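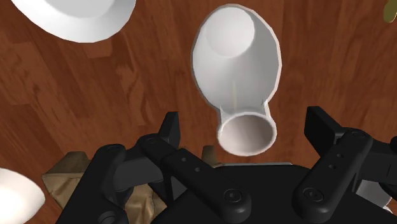

Funnel week at robot club

So I promised a proper update on the simulation project, and then July happened and I wrote zero words. Sorry! I've been spending pretty much every free evening on it, which is great for the project and terrible for the blog (and for my laundry).

Quick catch-up if you're new. I'm in my second year at Tovbridge, and I joined the robot club because a friend said there were snacks. There are snacks. There is also a summer challenge where teams of 2 get a simulated arm and a pile of simulated household stuff, and you have to teach the arm to pick things up and put them where they belong. Everything runs on the computer. My teammate is Hoi-yan Yang, who is much better at math than I am and also much better at going to bed on time.

Our team is called Watari. There was a long argument about the name and I lost it. My suggestion was Wan, which ended up as the name of our arm instead, so I'm fine, I'm over it.

The object list

Every team gets the same list of objects, and they get harder as you go. Blocks are easy. Balls are okay once you stop squeezing them like you're mad at them. Then you get into what Hoi-yan calls the kitchen drawer section, and that's where our white funnel lives.

I did not respect the funnel when I first saw it on the list. It's a cone with a tube on the end, how bad could it be? Well. It has a wide end and a skinny end, and from a lot of angles the gripper can only really get a good hold on one of them. If you go for the wide end, the fingers either don't open far enough or they land on a slope and slide right off. So you want the tube. But to get the tube between the fingers you need to know which way the funnel is pointing, and a funnel on a wood floor can be pointing any way it likes.

In the view from over the gripper you get the whole problem at once: two black fingers open wide, tube end toward the gap, bowl end leaning away. I've stared at that view so much that I see it when I close my eyes. The mouth of the tube has a nice bright rim, and I got it into my head that our program could just look for the rim. That was a whole weekend of my life. It found rims, all right. The trouble is that there are other white curvy things lying around on the same floor, and a curved white edge is a curved white edge as far as my code was concerned.

What we tried next

Hoi-yan's idea was to forget about the rim and work out the long direction of the object first. You find the line that runs down the middle from bowl to tube, then you decide which end is the skinny one, then you line the fingers up on either side of it. She explained it to me on the back of a pizza receipt, and I nodded a lot, and then I went home and read about it for three hours so I'd understand what I'd nodded at.

It's so much better! We ran it for 300 attempts overnight with the funnel dropped at a random angle each time, and Wan got it 164 times. I know that's not amazing. Two weeks ago our number was 80 out of the same 300, though, so I did a small dance in the kitchen and my roommate asked if I was okay.

The failures are kind of interesting too. A lot of them are the arm picking the wrong end, closing on nothing, and then very confidently carrying nothing over to the bin. The rest are mostly grips that start well and go bad on the way up, where the tube turns between the fingers and the whole thing tips over. I think we're closing too fast. Hoi-yan thinks our friction setting is off. We have a bet on it and the loser buys dumplings.

Then there's the cloth. I don't want to talk about the cloth. It's a crumpled tan thing, and it's on the list, and it's near the end for a reason. We haven't made one serious attempt at it yet. Every time I suggest we start, somebody gets very interested in tuning the funnel again (it's me, I'm somebody).

Getting help

Nawal El Khatib, who runs the club and knows everything, sat down with us for an hour and watched a bunch of the replays. She didn't touch the keyboard once. She just kept asking stuff like "why did it stop there?" and "what does it think it's looking at now?" and half the time we had no idea, which was embarrassing but also kind of the point of her asking. By the end we had a page and a half of notes and one bug that had been sitting there since the first week. The wrist was turning the long way around. Every single time. It would swing most of a full circle to get to an angle it could have reached with a little nudge the other way. I'd seen it do that and just figured it was being dramatic.

Fixing that was four lines. I'm not going to say how long it took me to write the four lines.

She also told us to save replays of the good attempts along with the bad ones, so we can compare the moment right before the fingers close. We'd been deleting the good ones to save space. If you're doing anything like this, keep the good ones!

What's next

The first check-in is at Welturska, the maker space across the river, and every team has to show three objects of their choice plus one pulled from a hat. Our three are the block, the ball and the funnel. Yes, I want to bring the funnel. Hoi-yan says it's a risk and we should take the cup, and she's probably right, but I've put too much into this thing to leave it off the list now.

Before then I want to slow the close way down, rerun the whole overnight batch with the wrist fix in, and clean up my part of the code so other humans can read it. Hoi-yan left a comment in there last night that just says "what is this" next to one of my functions. I looked at it for a good ten minutes and I don't know either.

If anyone reading has worked on grabbing cone-shaped things and has tips, please leave them in the comments. Cloth tips are also welcome. I'll post the new numbers when the batch finishes.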